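From: Consolacion Agbayani
To: Domiria kitchen list
Date: Friday, July 1, 2022
Subject: Re: [kitchen] Storage and prep layout, vegetables

On the Domiria kitchen list, the Gretismont desk wrote:

> Two points from the March notes are still open. First, whether
> whole vegetables go straight on the tabletop or on the board.
> Second, whether the basket stays where it is. We would also like
> to know what oil to buy for the board. The tin from Tanabe is
> nearly finished and there are 10 boards to do between the sites.
> Please reply to the list so that we have it in writing.

Replies in the order asked, with one addition on cleaning.

1. Whole vegetables on the tabletop

Acceptable, provided they are unpeeled and uncut. The top is pale wood with a matte surface, and the dark patches in the grain are knots, so please stop scrubbing them. Someone went at one in March with the green pad and raised the grain for a hand's width. Red onions go down with the papery neck still on. Loose skin gets swept off by hand before the cloth comes out, or it sticks.

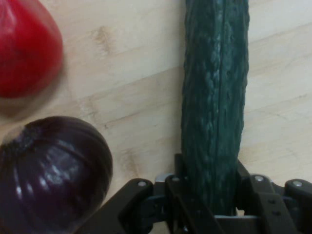 2. Cut vegetables and the board

Anything cut goes on a board. The strip-built one stays at the front of the work area with the long edge facing the cook. Check the seams between the strips once a month by running a fingernail across them. If a seam catches, sand with 200 grit along the strips, wipe, and oil. Small dark specks are cosmetic and can be left alone. A seam that has opened is a different matter, and the board should be taken out of use until it has been glued.

3. The basket

I would leave it at the left end. It holds whole produce only. Moving it to the right was tried at Gretismont and it ended up behind whatever had been put down last.

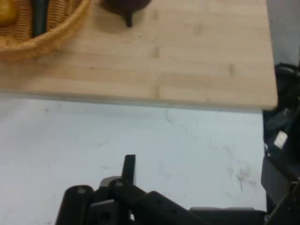
The rule I would add is that long items go in last and lie along one side, so that the round fruit can be lifted out without emptying the lot. Wicker should not be washed in the sink. Brush it out dry, then wipe the rim with a damp cloth and leave it to air overnight before refilling.

4. Oil

Food-grade mineral oil, plain, no wax. Use 50 mL per board, in 2 coats, a day apart. The Tanabe tin was a blend and left a tacky film in cool weather. Hunovance can supply the plain oil in litre bottles, and one bottle covers the current round with some left over. I have not ordered any yet. If Gretismont wants its own bottle, say so on the list before I do.

5. Cleaning the pale surface under the board

Lift the board to move it. Dragging it puts grit between the two surfaces, and fine curved scratches do not polish out. Grey marks usually come off with a little baking soda on a wet cloth. Rinse twice.

Still outstanding from my side is the spare board, which has a slight bow. I will weigh it down flat over the weekend and report its condition to the list.

C. Agbayani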